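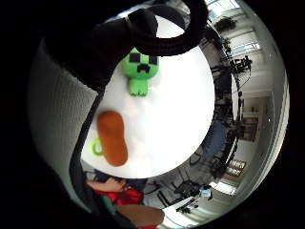
Casual entertainment writers - Tamero celebrity desk

Print this page | E-mail this page

Griltard is looking for casual writers to join Tamero, our celebrity and television site. The work is mostly profiles and short news: who is in the new season of what, who has announced an engagement, who has moved from breakfast radio to a streaming show. Shifts are available from February. You can work from home anywhere in Australia or come into our office in the Jayawardena Building, Melbourne 3000.

The work

Each shift you pick up stories from the desk list and write them straight into Hosano, our publishing system. A news item is usually short and due within the hour. Profiles get longer. You will also be asked to go back over older profiles and bring them up to date, as people break up, change agents and turn a year older, and readers write in when we miss it.

Early shifts start at 6 am and cover the overnight news from the US and UK. Late shifts start at 2 pm. We need more people for earlies than lates, so please tell us if you can do them. Awards nights are rostered separately and paid at a higher rate.

What we publish and what we don't

Tamero reports on relationships when the people involved have talked about them in public, or when a representative has confirmed them. We don't guess from who liked whose post. We don't run stories about anyone's children beyond what the parents have said themselves, and we don't speculate about health, weight or pregnancy. If you have worked somewhere with looser rules you will need to get used to ours. Every relationship claim in a profile needs a source the sub can open and read.
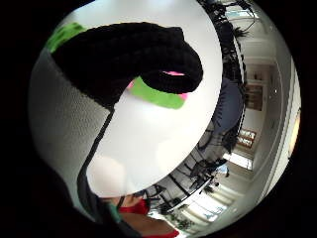 Writers don't choose their own headlines, but a suggested one is always welcome. Subs may cut your copy without checking with you first. You do get a byline, and you can use a pen name if you register it with us before your first shift.

What we are looking for

You should be able to write clean, plain copy at speed and spell people's names correctly. Some published work is useful - a student paper, a fan newsletter or your own blog is fine. A journalism degree is not required. You need to know Australian television reasonably well, including the reality shows, and have some interest in music or sport as well. Experience with Hosano is handy but we train everyone in it over two paid sessions.

You must have the right to work in Australia, a reliable internet connection and your own computer.

Pay

Shifts are five hours. Casual loading and super are paid as required. Rates are sent to everyone who is shortlisted, along with the roster for the coming month. There is no pay per click and no bonus for traffic.

How to apply

Send us a one-page résumé and a sample profile of 60 to 80 lines on any living Australian actor, musician or presenter. List your sources at the end. Please don't send a profile that has already run somewhere else. Put "Celebrity desk" in the subject line and say which shifts you can do.

Shortlisted applicants do a one-hour paid writing test from home. We reply to everyone, although it can take a few weeks.

Comments

tramlines_k: Is the sample allowed to be on a band or does it have to be one person?

Tamero desk: One person please. A member of a band is fine.

earlybird_perth: Is the 6 am start Melbourne time? That's 3 am for me in summer.

Tamero desk: Yes, all times are Melbourne time. Lates might suit you better.

popcorn82: Applied last year and didn't get through but the feedback on my sample was useful. Having another go.

Contact us | © Griltard | Back to top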